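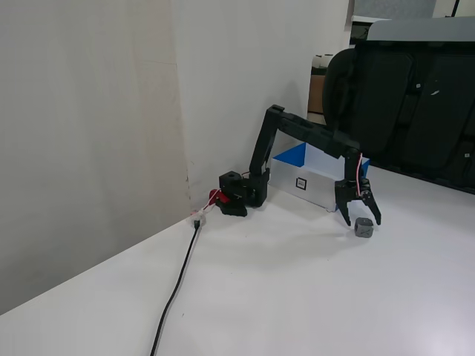 From: Aled Probert
To: shopfloor-list
Date: 6/8/22
Subject: Re: Can the small arms do sorting yet?

Raghda Karam wrote:
> We have 18 bins of mixed returns at Zollunham and two people
> sorting them by hand. My manager saw a video of a desktop arm
> putting parts in a box and wants to know why we don't buy four
> of them. Has anyone tried this on real stock? I would also like
> to know if one could clear a kitchen table, but that's for me.

Raghda,

Short answer: no for the bins, and not yet for the kitchen table.

We have been trying small two-finger arms at Wastum since January. The job we gave them is the easiest one I could think of, one small block into one open box on a clear white table. When the block starts where the arm expects it, it goes fine. Move the box a hand's width and you start to see misses. On our last run of 25 tries with the box moved between tries, 15 ended with the block in the box. Tekle Gebretsadik ran the same test with soft packets and stopped after 4.

Your returns are mixed, so you would have all of these problems at once. Here is what I would check before spending money.

1. Grip. Two hard fingers are good on a block and poor on bags, cloth or anything flat on the table. Ask the seller to pick up your worst item, not theirs.

2. Cables. The servo wires loop outside the joints on the small arms. Look at where they go when the wrist turns, and keep the power lead out of the working area.

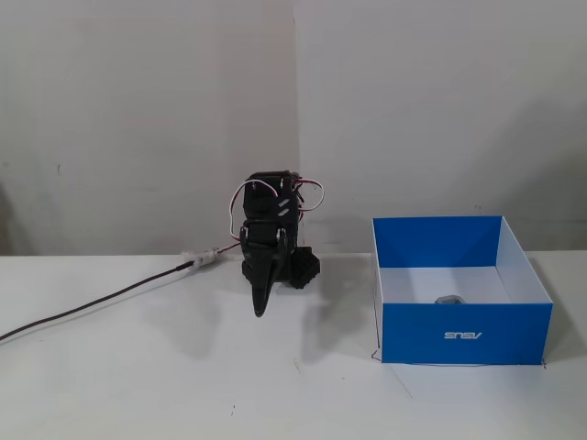 3. Box height. The fingers have to clear the rim on the way in. A low box with a wide opening makes a bigger difference than any setting we changed.

4. Who resets it. We had a person beside the arm the whole time. Count those hours.

Huệ Tô at Parry has a larger machine on one fixed part and is happy with it. That is a different job from yours, but she may let you visit.

Aled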